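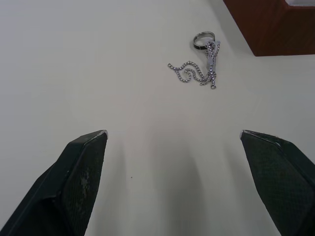
Wie oft sollte man Silberschmuck reinigen? Bei täglich getragenen Stücken genügt einmal im Monat, alles andere kommt dran, wenn es sichtbar anläuft.

Was Sie brauchen
Eine Glasschüssel, Alufolie, einen Esslöffel Salz, heißes Wasser und ein weiches Baumwolltuch. Für Stücke mit Perlen oder geklebten Steinen ist das Bad ungeeignet – die wischt man nur feucht ab.

Schritt 1: Ketten entwirren
Knoten lösen Sie mit zwei Nähnadeln auf einer glatten, hellen Unterlage. Ein Tropfen Babyöl hilft bei feinen Gliedern. Nicht am Verschluss ziehen.

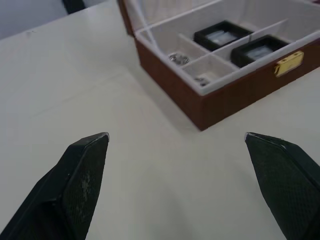 Sitzt der Knoten danach noch fest, lassen Sie das Öl einwirken und beginnen von der anderen Seite. Das Öl muss vor dem Bad mit etwas Spülmittel herunter.

Schritt 2: Salzbad
Schüssel mit Folie auslegen, Salz darin verteilen, Schmuck auf die Folie legen und mit heißem Wasser übergießen. Nach 3 Minuten herausnehmen, klar abspülen und gut abtrocknen.
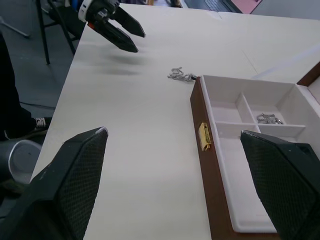
Schritt 3: Aufbewahren
Jedes Stück einzeln in ein Beutelchen legen, Ketten vorher schließen. Das Bad ist kein Ort für Silber, ein Schrank im Schlafzimmer schon eher.

Stand: 1.10.23, Luana Xavier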